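Search projects... Go

Does dearer hay get eaten? Project report, small animal care, Grasby College

Noditz says on the bag that rabbits "waste less" of its timothy hay. The bag doesn't say less than what. We compared it with plain meadow hay from Lanau Farm, using three rabbits in the Coutinho block, all adults and all housed singly.

Each rabbit got a weighed rack every morning and we weighed the leftovers the next day. Hay pulled out onto the floor counted as waste unless it was clean enough to put back, and that was a judgment call we did not always make the same way. Over the trial we put out more than 800 grams of each hay per rabbit. Average waste was 309 grams for the Noditz and slightly more for the meadow hay. One rabbit caused nearly all of the gap by sitting in her rack. 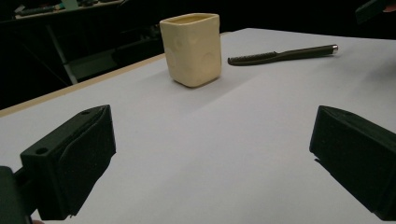
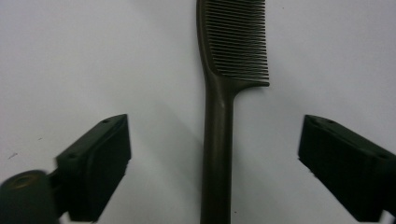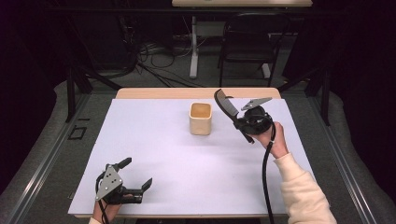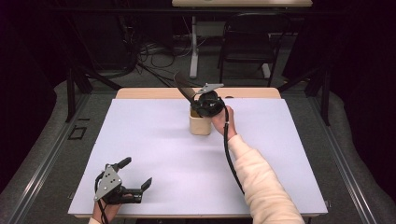 Pellets are the weak spot in our numbers. We fed them by the scoop and never weighed them, so a rabbit that left its hay may simply have been full. A small cup like the beige one standing on the white surface, filled level, would have been steadier than our scoop, though still a poor substitute for the scale. I would not pay extra for the Noditz on this evidence. I would not swear by the meadow hay either until someone runs it with more rabbits and weighs everything.

52 shares | 3 comments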